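Learning to like the hill

I started walking to work in April, mostly out of spite. The 508 had gone past my stop full three mornings in a row, with me standing there in the rain like a lemon, and on the third morning I thought right, that's it, I've got legs. So off I went up Drummond Brae in entirely the wrong shoes.

I wish I could say I loved it straight away. I hated it! The first bit is fine, you go along past the allotments and there's usually a cat, but then the road tips up and it stays tipped up for ages. I had to stop twice and pretend to look at my phone. A woman with a pushchair overtook me. She was singing.

Iona Tosh at work (a proper hill runner, with the calves to prove it) told me to go slower than I thought I needed to, and to stop carrying my bag on one shoulder. Annoyingly she was right on both counts. I dug out an old rucksack, slowed down to a sort of amble, and the stopping stopped. It takes me 20 minutes longer than the bus did on a good day, but the bus was hardly ever having a good day.

What I hadn't expected was how much I'd notice. There's a house near the top with a magnolia so big it has swallowed the gate. There's a bit of wall where somebody has planted tiny ferns in the gaps. I've started saying hello to people too - I now know that Finlay Pollock at number 200 is having terrible trouble with his gutters, and I've been kept up to date on the gutters ever since.

My other discovery is breakfast. I never used to eat before work and now I'm starving by the time I've got my coat on, so it's porridge, or eggs if I'm up early enough, and a second cup of tea that I never quite finish. I eat it standing up, which my mother would have a word to say about.

On the subject of cups and worktops: 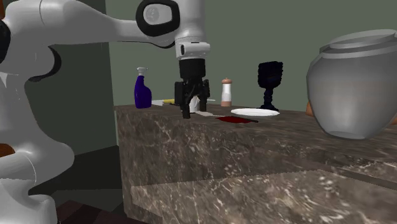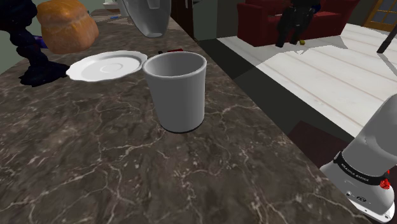
Anyway, shoes. I went through two pairs before I found some that didn't rub, and the trick for me was going up half a size and wearing thicker socks. Halyna Fedoruk swears by lacing them so you skip a hole over the sore bit, and I've tried that as well and it does help on the way down. Going down is harder on the knees than I'd have guessed. I take the long way home now, round by the reservoir, where it's not so steep and there are ducklings at the moment.

I'm going to try for the whole summer and see what happens when the dark mornings come back. If anyone knows of a waterproof jacket that doesn't make you boil on a hill, please leave me a comment, I've had no luck at all so far.

Recent posts
The great rhubarb glut
Sewing a button on, badly
Two wet days in a caravan
Books I gave up on
Iona's flapjack recipe (finally)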